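Quick how-to for new legal admin staff: setting up a client file and the daily deadline list. Read it before your first shift, ask Lorraine Ellwood if stuck.

## Opening the file

1. Conflict check first. Search both parties in Tuvus, plus any old names. Any hit, stop and send it to Gus Benavides.
2. Get the engagement letter signed. No signature, no file number.
3. Name the folder: last name, matter type, year. No spaces, no nicknames.
4. Scan everything at 300 dpi. Originals go in the blue tray, not your desk.
5. Retainer under 240 dollars goes in the petty ledger. Everthing else to accounts. 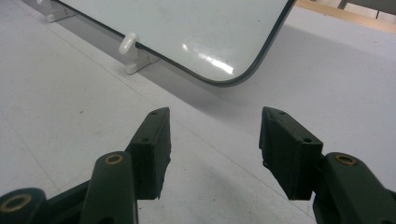
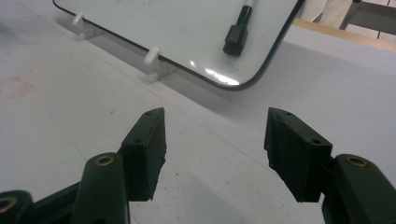
*White board on the tabletop.*

## Deadline list

- Pull court dates by 8 am. Calendar first, then email, then the mail.
- Write the date, matter name, attorney initials. Nothing else, clients walk past.
- Two people check every filing date. You and whoever is on phones.
- Court holidays: check the clerk's page, don't guess. We got burned in April.
- Done items get crossed off, then logged in Tuvus the same day.

## Letters

Use the Palma template for anything going to a client. Old Iler one still has the wrong fax number, delete it if you have a copy. Spell check, then read it out loud. Enclosures listed at the bottom. Copy to file before it goes in the envelope, not after.

## Closing out

Final bill paid, originals returned, reciept signed. Then move the folder to Closed and tell Uzma Sethi so she can set the destroy date.

Missing a form? Shared drive, folder 2.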